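Play kitchen corner opens at Flukamstead library

Families in Flukamstead have a new reason to linger at the library this June. The children's room now has a play kitchen corner, stocked with toy food, plates and bowls, and 70 people stopped in on opening morning to try it out!

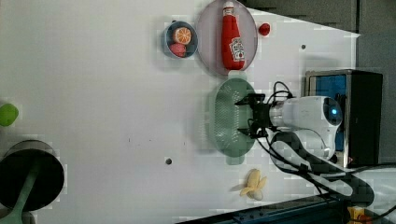

Ketchup, an orange slice and a mint-green tray, ready for play.

The idea came from Diarmuid Keane, who runs the children's room and had been hoping for something like it ever since the Plusenbridge branch put in a puppet stage. Neltik, the toy shop on Corrigan Street, gave 54 of the pieces, and readers brought in the rest - whole shopping bags of it, in a few cases.

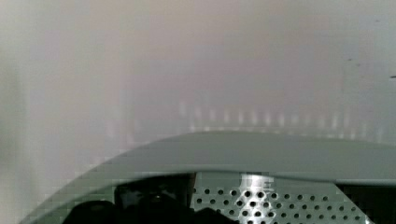

The corner is open from 10 a.m. until closing, and children up to age 6 can drop in with a grown-up, no sign-up needed. Keane has moved the food picture books to the nearest shelf, so a child who has just served lunch can go straight into a story about soup or pancakes. The walls are pale and plain for now, in soft grays with a touch of pink, and he would love to cover them with drawings of favorite meals. Paper and crayons are at the front desk.

Story time is getting a food theme too, with a different picture book each week and a chance to "cook" the meal from the story afterward. The first one filled every cushion in the room, and a second session has been added in the afternoon.
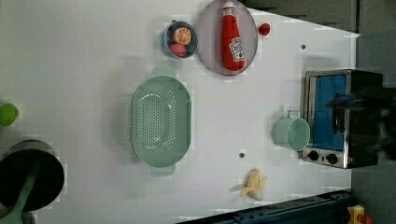
Mairéad Costello said her twins had talked about their "restaurant" all the way home and wanted to know if the library could stay open for dinner. She is hoping for a few picture books in Spanish to go with it, and Keane has those on order.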